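Ticket: tensile stage readings drift on silk samples
Product: Irnside microtensile stage, with Greltari logging software
Opened by: Melina Psarras
Status: Resolved

First post

Hi all, hoping somebody has run into this one. I test mussel threads (byssus, the stretchy beard that holds a mussel onto its rock) and I've got the small Irnside stage with the 2 newton load cell. Until the end of December it was lovely. Now the force reading creeps upward when there's nothing clamped in the grips at all. I zero it, go make tea, come back, and it's telling me that thin air is pulling on the cell with 20 millinewtons. For a steel wire that wouldn't matter much. For one thread from a mussel it's a good chunk of my signal, so everything I've pulled in January is suspect.

What I've tried so far:

Turned it off and on. Yes, really. No change.

Swapped the USB cable for the one from the other bench. No change.

Reinstalled Greltari. It forgot all my templates (thanks!) and the drift was still there.

Re-ran the calibration with the little hanging weights. The slope comes out fine, dead on the certificate. It's only the zero that wanders.

I log at 20 readings a second and I can attach a file if that helps. The creep isn't a straight line, it climbs quickly at first and then flattens out, and some mornings it barely happens. I have a paper revision due and I'd love to not repeat the whole batch.

Melina

Reply from Irnside support

Hello Melina, thanks for the detail. A good slope with a wandering zero usually means temperature or something touching the cell. Could you log an empty run for a few hours with the cover on, and another with the cover off? Please also note whether the water bath is filled. Firmware version would be handy, too.

Second post

OK, did both. Cover off, bath full: creeps just like before. Cover on, bath full: creeps more, which surprised me. Then I drained the bath to clean it and, since it was sitting there empty anyway, I did a run that way. Flat! Flat as a pancake for the whole afternoon. I may have said a word out loud.

So it's something to do with the bath. I hadn't mentioned that the threads have to be tested in seawater, because dry byssus is stiff and snaps like old spaghetti and wet byssus stretches to a silly length before it lets go. The lower grip sits under the surface and the upper grip hangs down into the water on its rod, straight from the load cell.

My first idea was evaporation. The water level drops, the rod gets a little less lift, and the cell sees a bit more weight. That would go in the right direction. But I did the sum on the back of an envelope, and with a rod that skinny the level would have to drop by more than the bath is deep. So no.

Firmware is whatever came with it, I've never touched it. How do I even check?

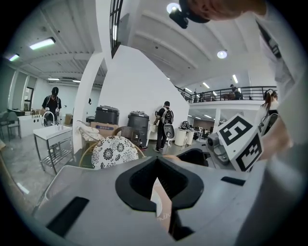

My second idea was the heater. I'd swapped the old bath heater for an Asudwood one over the break (the old one had grown a crust you could have farmed) and the new one is stronger. It sits at the back, fairly close to the column. Warm air comes up off the water, goes straight past the cell, and if the cover is on, it has nowhere to go. That would explain why the cover made it worse, and why the curve goes up fast and then levels off. And it would explain the good mornings, as those were the days somebody had left the bath on overnight and everything was already warm by the time I zeroed.

I feel a bit dim for not putting that together sooner. I'd changed the heater and then complained that the readings changed. Does this sound right to you?

Melina

Reply from Irnside support

Very plausible. The cell is compensated for slow changes in room temperature, but uneven warming from below can get past that. Two suggestions: put a baffle between the bath and the cell, and let the full setup warm up before you zero. The firmware version is under Help, then Device, in Greltari. A firmware update won't cure a warm cell, but it's worth knowing.

Third post

Baffle made! It's a disk of thin plastic with a hole for the rod, taped to the column halfway up. Ugly as anything. First version rubbed on the rod and gave me a beautiful sawtooth in the data, so if anyone copies this, cut the hole bigger than you think you need.

I also moved the heater to the far corner and turned it down. With the baffle on and a 200 minute warm-up, the empty run stays within the noise for as long as I care to watch. Without the warm-up there's still a tiny climb at the start, small enough that I could subtract it if I were in a rush.

Then the real test. I had some spare threads in the fridge from the Kyriakidis mussels, which are the ones I know best, and pulled a handful of them. They give the curve I was getting in the fall: the stiff start, then that long saggy plateau where the thread is giving way inside without breaking, then the steep bit at the end. In the bad January runs the plateau had a slope on it, and I'd half convinced myself that I was seeing something new about winter threads. Glad I didn't write that down anywhere official.

As for the old data, I logged the minutes before clamping each sample, so I can see how warm the cell was getting and throw out the worst. There are 270 pulls in the set. I'm going to redo the ones taken soon after switch-on and keep the ones from the good mornings.

One leftover question. Greltari has a box called "auto zero between samples". If I tick it, does it zero with the upper grip in the water or out? The manual doesn't say and I don't want to guess.

Melina

Reply from Irnside support

It zeros wherever the grip happens to be at that moment, so lower it into the bath before you start the sequence. We'll ask for that to be added to the manual. OK to close this ticket?

Fourth post

Yes, close away, and thank you! Firmware turned out to be one version behind, by the way. I'm leaving it alone until the revision is in.

Melina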